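Has anyone rented the Vivell gripper kit for soft goods?

Posted in Workshop & Small Business

I run a two-person business out of a unit in Gremgate. We clean, re-stuff and bag secondhand soft toys and fleecy cushion covers, and we sell them on in bulk. The work is mostly picking up a lumpy thing and putting it somewhere else, all day, and my wrists have started filing complaints.

Vivell offers a monthly rental on an arm with a two-finger gripper and a wrist camera, and the rep says it will "handle textiles with confidence." I have met plenty of people who handle things with confidence and I wouldn't let them near my stock. The rental is for 30 days minimum. Melasport does something similar but wants you to buy outright, and their brochure shows the arm holding an apple. I don't sell apples.

What I'd like to know is whether these things can pick up fleece without pulling it, whether the training you get is any use, and whether I'll spend more time fixing it than I would have spent just picking up the cushions. Rental prices welcome if you're allowed to say.

Imogen Bellamy

3 replies

Wainwright

We looked into a robot for packing and decided against it. Too expensive. Have you tried wrist supports? The pharmacy ones are fine.

Derek Entwistle

I had the Vivell kit on rental over the spring and renewed it for a second month, so take that as my review if you're in a hurry.

The arm itself is fine. The setup guide reads as though it was translated by someone with a grudge, but the hardware went together in an afternoon, and the only thing I had to buy was a longer extension cord. You get 2 training calls with the rental. The first was mostly a young man watching me look for the emergency stop. The second one was good. Save your real questions for it and have your worst item on the bench when they ring.

On fleece: yes, it can grip it, with conditions. The default closing force is set for boxes, and on anything with a pile it will grab a fistful and keep it. Turn the force down to the lowest setting and work up. I ended up at 45 on their scale for terry and fleece, a good bit less for anything with long fur. The scale has no units. I asked what it was 45 of and was told it was "a relative value," which I suppose we all are.

Where you take hold matters more than how hard. A fat, stuffed section squashes and then tries to roll out of the fingers when the arm lifts. If there's a band or a seam across the item, teach it to pinch there.

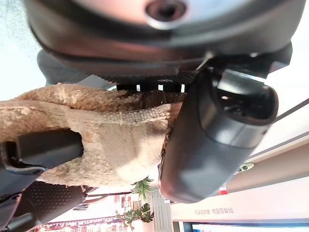 The other thing to sort out early is how you present the items. If they go on the bench in a heap it will pick up two together and be very pleased with itself. I laid mine out in a row with a hand's width between them, which I admit is a job in itself - you'll be doing the robot's housekeeping for the first week. After that I was filling the row every so often and getting on with invoices in between.

Things I didn't like: the wrist camera wants cleaning constantly if you work with anything that sheds, the software logs you out over lunch, and the support line is closed on Sunday, when I do most of my work. It's also slower than a person. If you're paying by the month and you have a person, do the sums first.

I can't give you my rate because they made me sign something, but ask for the second month's price before you agree to the first. It came down a fair bit once I'd said the word Melasport out loud.

Imogen Bellamy

Thank you Derek, that's exactly what I needed. Most of our cushion covers have a seam somewhere, the bears less so. I'm going to ask for the one month and start with the covers.

Wainwright, I'm wearing them now.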